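Progress report, second period
Project: Reading rooms in the Flellik valley
Prepared for the Busatton Fund

In this period we opened the reading room in Bideck, which was planned for February. The opening was three weeks late due to a problem with the heating, and we informed you of this in our last letter. The room is now open every afternoon until seven.

The number of registered readers is 851, and 606 of them are children under the age of twelve. This is more than we expected in our application. The loans are growing more slowly, and we think that many families still prefer to read in the room and do not take the books home. We have made the loan rules shorter and printed them also in the local language.

We bought 95 new titles for the youngest group. The supplier in Cai could not deliver 18 of them, and the money for these was returned to the project account. We ask for your permission to use it for shelves.

The evening course for parents had a weak start. The hour was not good for people who work in the fields, so we moved it to half past six. The attendance is better now, but it is still below our target. 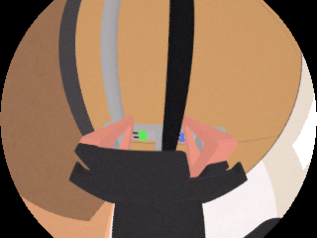 The second room, in Flellik, is not yet ready. The municipality has signed the lease, but the floor must be repaired before we can put the furniture inside. We expect to receive the keys in May.

The spending is within the budget, except for transport, where the fuel cost was higher than planned. The table of expenses is attached separately, together with the bank statement.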